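Workshop notebook, November, morning

Kettle on, gloves off, and a proper look at the Prumine dye vat at last. I left it covered overnight after yesterday's long soak, and I'm pleased to say the smell has settled down to something I can live with. The Cosimmont fleece took up far more colour than the Eder did – a lovely soft green, a bit like dried sage.
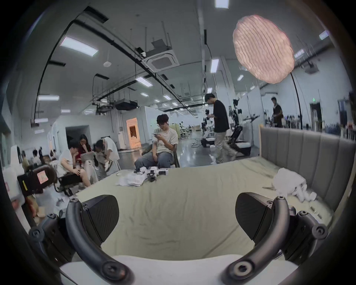
I weighed out the next lot while it was still quiet. Each skein is 223 grams dry, and I'm keeping to 10 grams of mordant for each one, as we agreed back in the summer. The Undadon scales were drifting again, so I zeroed them twice and wrote both readings on the jar lid. 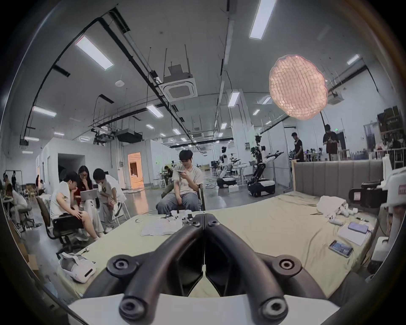 Afternoon

Second vat brought up slowly to 71 degrees and held there for as long as it took me to eat my lunch and wind a bobbin. Please, whoever uses the big pan next, do rinse it well! There was a rusty bloom round the rim this morning and iron dulls everything it touches. We have 3,000 metres of yarn still to get through before the winter fair, so I'd like to start the madder early tomorrow.

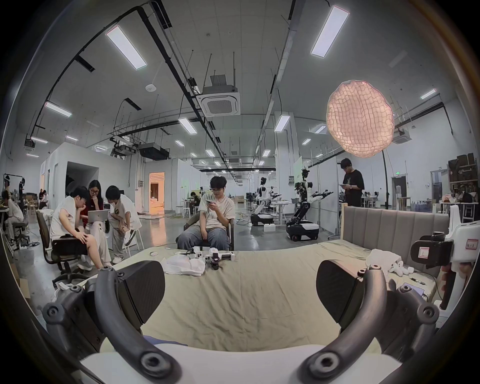
Pale green sheet, grey headboard at the right end.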